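**Visit to the Dunemton showrooms, Lultgate, February**

The party of 28 was received at the main entrance by Leen Nasrallah, who has charge of the kitchen and utility displays, and was divided into two groups for the tour. The first began upstairs with worktops and flooring. The second, whose visit is recorded in this report, began with sinks and taps.

Dunemton keeps 51 taps on permanent display. Most are fitted as they would be in a home, and members were invited to handle them. Ms Nasrallah spoke at some length on darker finishes, for which enquiries have risen over the past 2 years. She advised that they be wiped with a soft cloth and plain water, and that descaling products be kept well away from them.

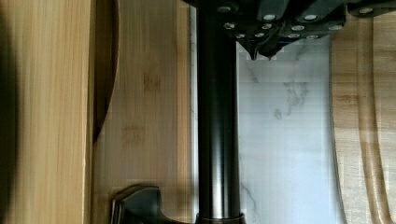 *Tap in dark, oil-rubbed bronze, with a white marble splashback.*

Several members asked whether a bronze tap would look heavy in a small kitchen. The view given was that a pale wall behind it helps considerably, and that handles on cupboards need not match. Questions were also put on spare parts and on the height of the column above the sink, a point of interest to those who regularly fill large pans.

The groups changed over at 11.30. Upstairs, the Aguirre range of worktops was well received, although the lighting in that room made colours difficult to judge. The Pruvard cabinets were being refitted and could be viewed only from the doorway.

Tea was served before departure. Price lists were distributed and further copies may be had from the office on request.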